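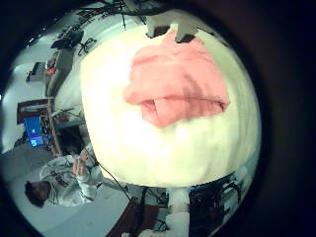 Speaker notes - Imani Holloway, "The grip that wouldn't let go"

Slide 1. Say hello, thank Landry for the room. I work on the cloth handling cell at Zostura. Two arms, a table, and a lot of laundry. Today is about one fault and what we changed because of it.

Slide 2. The task. Pick up a garment, lay it flat, fold it, stack it. Our test limit was 2000 cycles without a person stepping in. The fault came at cycle 87, in January, a bit after 4 pm.

Slide 3. What happened. The left hand was told to open and the controller reported that it had. It was still closed on the collar. The right arm then pulled on schedule. The shirt tore at the shoulder seam and the arm swung wide before the force limit tripped. Pause here. An operator was within reach of the table at the time. She wasn't hurt.
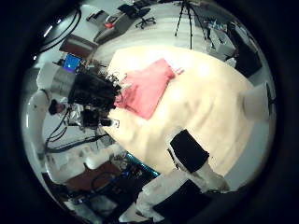

Folded pink cloth on the table, cables close by on the left.

Slide 4. Why it happened. Two causes, and take them one at a time.

First, the open signal came from the motor command and had nothing to do with finger position. We had trusted it for months.

Second, a wrist cable had been rubbing and the finger encoder dropped out now and then. The log at Prarkadholm had the dropouts in it. We had filtered them as noise - my decision, so I'll own that one if it comes up in questions. 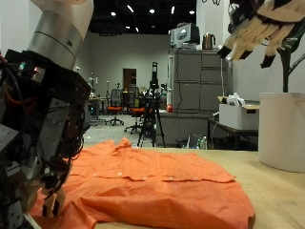
Page 3 of 4

Slide 5. Why cloth makes it worse. A metal part held by mistake stalls the other arm almost at once. A shirt has slack in it. The arm builds up speed before the fabric goes tight, so the force limit sees the problem late.

Slide 6. What we changed. The open check now reads finger position, and a missing reading counts as closed. The second arm moves at slow speed until the first is confirmed clear. Cable checks are on the start-of-shift sheet. The Illitz light curtain now covers the operator side as well.

Slide 7. Where we are now. We have restarted the 2000 cycle run from zero. Don't promise a finish date.

Questions. If someone asks for the log, offer to send it after the talk.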